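Textiles for Everyone: Course Handout
Session 4 - Weave, warp and why cloth behaves as it does
27 April 2021

Welcome back! Last time we got as far as spinning, and several of you went home with lumpy yarn and big smiles. Keep that yarn, however lumpy, as you'll want it for the sample loom in session 6. Tonight we put threads together and find out what happens when they cross.

1. Two sets of threads

Any woven cloth has a warp and a weft. The warp threads are stretched on the loom first and held tight. The weft goes over and under them, from one side to the other and back again. The edge where the weft turns round is the selvedge, and if you find a bit of selvedge on a scrap you know straight away which way the warp runs (it runs alongside it).

Warp has a hard life. It is pulled and rubbed by the heddles the whole time the cloth is being made, so weavers usually choose a stronger, more tightly twisted yarn for it. Weft can be softer and fluffier. Try pulling a tea towel first along its length and then across - you can often feel the difference.

2. The three basic weaves

Plain weave: over one, under one, and the next row does the opposite. Firm, flat and hard-wearing. Calico and muslin are both plain weave, and it still amazes me that two such different cloths come from the same simple pattern.

Twill: over two, under two (or over two, under one, and so on), with each row stepping along by one thread. You get slanting lines. Look at your jeans!

Satin: long floats over four or more threads, with the crossing points scattered so that the eye doesn't pick them out. Lovely shine, but the floats catch on everything. Ask anyone with a cat.

3. Thread count, and a small sum

Thread count is the number of warp threads plus the number of weft threads in one square inch. Our Wellow sheeting sample is sold as 300. Count the warp under the glass, count the weft, add them up and see what you get. Count each yarn once, even if it is made of two strands twisted together, or your answer will come out far too high.

The Atton scarf in the handling box has 391 warp ends across its full width. Measure the width in inches and work out the ends per inch. Bring your answer next week.

4. Grain and bias

Cloth hardly stretches along the warp and only a little along the weft. Pull it at forty-five degrees, though, and it gives beautifully, the little squares between the threads leaning over into diamonds. This is the bias, and dressmakers have made wonderful use of it. A skirt cut on the bias clings and swings in a way the same cloth on the straight grain never will.

To find the bias on a square piece, bring one corner over to the opposite one. The fold is your bias line. Stripes are a great help when you are learning, as they show at a glance how far the cloth has been turned.

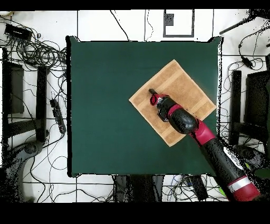

Fig. 2. Striped tan towel, folded flat and set cornerwise on a green square tabletop.

5. For next week

Read the Kasprzak notes on looms, up to page 81. Find one plain weave and one twill at home and draw each as a grid on squared paper, filled square for warp on top, empty square for weft on top.

The Futbridge mill visit is in July. Flat shoes, please - the floors are uneven and the stairs are steep.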